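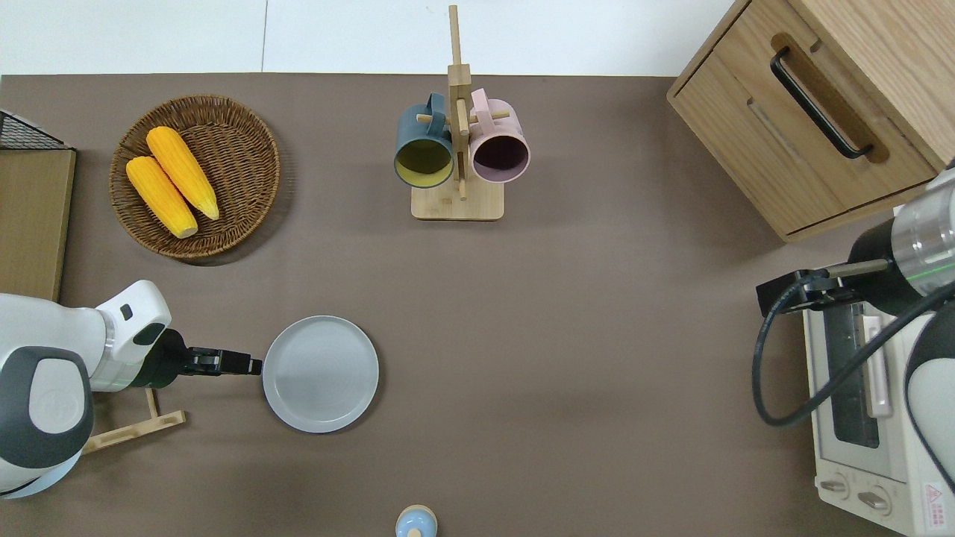
You cannot judge a door in August, we were told during the interviews in Flistham, and any joiner who promises a gap of two millimeters all year is either very lucky or does not visit his customers in winter. The same opinion came back in different words at Dromurstead. We report it at the start of this section because it changed how we read our own measurements. Our first plan was to measure each door once, soon after hanging, and to compare the three edge treatments on that basis. After the interviews we added a second visit in the heating season, and most of the results below come from the difference between the two visits.

4.2 Seasonal movement and edge treatment

The sample consisted of 384 interior doors, all made to order in solid oak or ash and all hung by the workshop that made them. They were divided into three equal groups of 128. In the first group all edges, including top and bottom, received two coats of Triten hardwax oil before hanging. In the second group the faces and the long edges were oiled in the same way, but the top and bottom were left bare, as is still common practice in both towns. In the third group the doors were finished with a water-based lacquer on all sides. The choice of wood was left to the customer and could not be balanced completely between the groups. Ash is somewhat more frequent in the third one.

The gap between door and frame was measured with a feeler gauge at three heights on the lock side, and the middle value was used. We also noted whether the door touched the frame when it was closed slowly by hand. This second observation is a simple one, but it agrees better with what the owners complain about than the gap itself. A door with a very small gap may close without any contact if the hinges are well set, and a door with a generous gap may rub at the upper corner if the frame is not square.
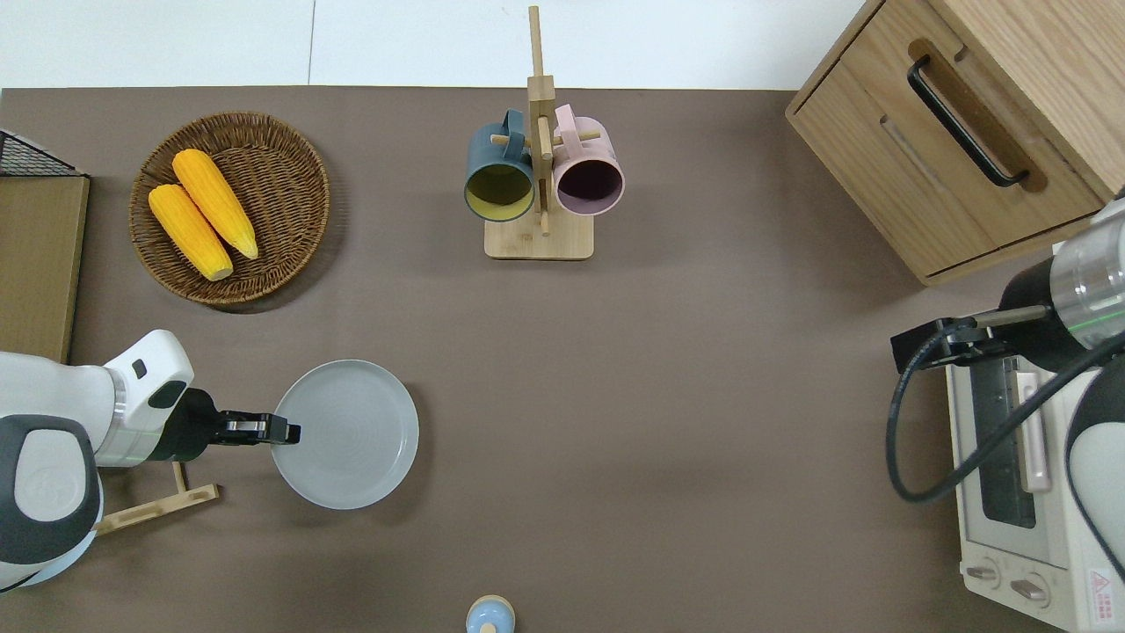
The moisture content of the wood was read with a pin meter on the bottom edge, where the marks are not visible. In the group with bare ends the readings between the two visits differed clearly more than in the other two groups. Of these 128 doors, 37 touched the frame at one of the visits, nearly always the summer one. For the fully oiled doors, contact was rare and could in most cases be explained by a hinge screw that had worked loose. The lacquered doors moved the least, but the owners were less satisfied with them for another reason: small damages near the handle could not be repaired locally, and the whole rail had to be sanded.

We do not want to give too much weight to the difference between oil and lacquer. The doors in the third group came mostly from one supplier of timber, the Malinowski yard, which dries its boards for longer than the other yards used in the study. A part of the better result may belong to the drying and not to the finish. To separate the two effects it would be necessary to make doors from the same boards and finish them differently, and this was not possible with work that was ordered and paid for by private customers.

4.3 Wear at the hinges

A smaller test was carried out at the Dromurstead workshop on doors which had not yet been delivered. Each door was hung in a test frame and opened and closed 3,000 times by hand, by two persons taking turns. The drop at the lock side was then measured against a pencil line. Butt hinges let into the frame with a tight recess showed almost no drop. Where the recess had been cut too deep and packed with card, the drop could be seen without instruments, and the card was found compressed when the hinge was removed. Some of the joiners prefer thin veneer for packing, and our limited results support this.
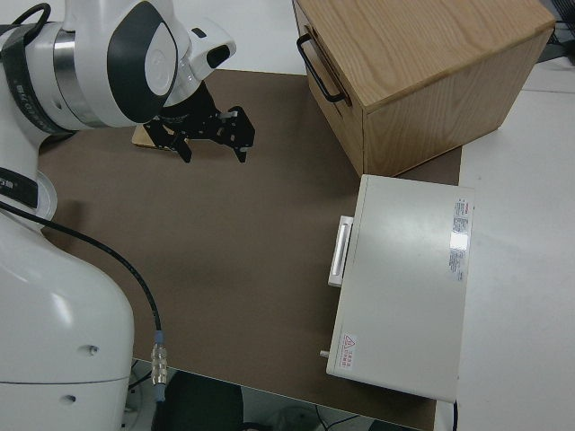

Figure 4. Robot arm with two-finger gripper over a brown work surface; a small flat block of light wood lies beneath.

The position of the third hinge was also discussed in the interviews. Most workshops in Flistham place it at the middle of the door, for appearance. In Dromurstead it is placed higher, below the top hinge, where it carries more of the load. We found no difference in drop between the two arrangements for doors of normal height. On tall doors the middle hinge kept the hinge side straighter during the heating season, and the gap remained more even. The number of tall doors was too small for a statistical treatment, and we mention the observation only because the same workshops intend to make more of them.

Last updated: August

Contact | Copyright | Back to top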